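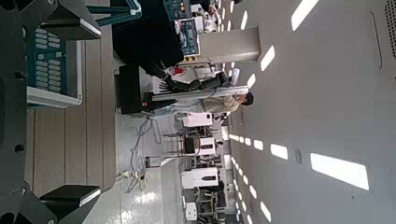 3 min read

Forums > Floors, Walls and Fittings > Wood-look planks in a work hall, and what to do about cables

hedlund_h
13/12/2025
Beige planks are down, and I can't stop looking at them! We had bare grey concrete for years and the whole place felt like a car park. Now you walk in and it feels warm (well, it looks warm, the heating is another story). 3000 for the lot, including the underlay and the edging by the doors, and I'd spend it again tomorrow.
So, two things. One, I want to say to anyone dithering over a wood pattern in a work space: do it. The white cabinets at the back look so much smarter against beige than they ever did against concrete. Two, cables. You'll have spotted the grey tangle. I've got 100 metres of trunking left over from the Bornatum job and I'm itching to use it, but I don't want to stick anything to the new planks. What do people do?
Holger

birgervik
Lovely colour, Holger. I'd have gone darker myself. Beige shows every black scuff, and once there are screens and stands being moved across it you'll be on your knees with a cloth every evening. But it does lift the place.
On the cables: don't trunk the floor. Take them up and over. Ceiling drops, done.

margit.w
Disagree with Birger on both! Dark floors show dust and dust is daily, scuffs are now and then. We had dark oak pattern at Colley and I swept it morning and night and it still looked grey by lunch.
Holger, what's the teal thing with the white keys? I want it whatever it is. That colour with the beige is gorgeous -- I've been trying to find exactly that teal for cupboard handles.

hedlund_h
Margit, you're the second one to ask about the teal! I'm thinking of doing the skirting in it. Too much?

margit.w
Not too much. Do it. Do one wall as well.

birgervik
Too much.

hjordis_e
Skirting yes, wall no. If you paint a wall teal behind those blue screens you'll have blue on blue-green all day long and your eyes will give up by the afternoon. Keep it low down and in thin lines and it'll sing.
About the cables, I'm with Holger against ceiling drops. They're fine when a desk stays put for ten years. The minute you move something you've got a lead dangling at head height. We used low ramps, the rubber sort with a hinged lid. They just sit there under their own weight and you can shift them with your foot.

birgervik
People trip on ramps, Hjørdis.

hjordis_e
People trip on loose loops a lot more, Birger! Ours have a yellow-and-black stripe down each side and in all the time we've had them I've heard one grumble, and that was about the colour.

hedlund_h
Funny you say that, there's already a bit of yellow-and-black striped label on the tall white panel, so ramps with a stripe would sort of match. Which make?

hjordis_e
Kristiansen, the low ones. Ask for the soft lid. The hard lid clacks when you walk on it and it will drive you up the wall.

mvaduva
Hello all, Margareta here, long-time reader. I laid a very similar floor in March and want to put in a word for shortening things first! Before you buy a single ramp, unplug everything (when it's safe to, obviously), lay the leads out straight and see how long each one needs to be. I bet half of that tangle is spare length. I swapped out 3 long extension leads for short ones and the heap under my bench shrank to nearly nothing, it was the best afternoon I'd had in ages.
Then for the spare length that's left, use the Joder hook-and-loop straps. Wide ones. Figure of eight, never a tight coil.

birgervik
Now that I do agree with. Shorten first. I'd still send them overhead afterwards.

mvaduva
Ha, I thought you might.
Holger, one question: is it a shiny finish? I can see the ceiling light bouncing off something glossy in there. I went matt and I'm so glad, because the reflections at my old place gave me headaches.

hedlund_h
The planks were sold to me as satin. Under strip lights I'm not sure there's much difference between satin and shiny -- I might try a diffuser over the lights before I worry about it. Good tip about laying the leads out straight, I'll do that first and measure for ramps after.
Birger, I'll put one drop in for you, by the monitors, and we'll see who's right.

birgervik
Put it on the door side of the monitors so you don't walk into it.

margit.w
And post the skirting when it's done! Did you pick a paint yet?

hedlund_h
Got three tester pots on the windowsill and I like the one my wife doesn't.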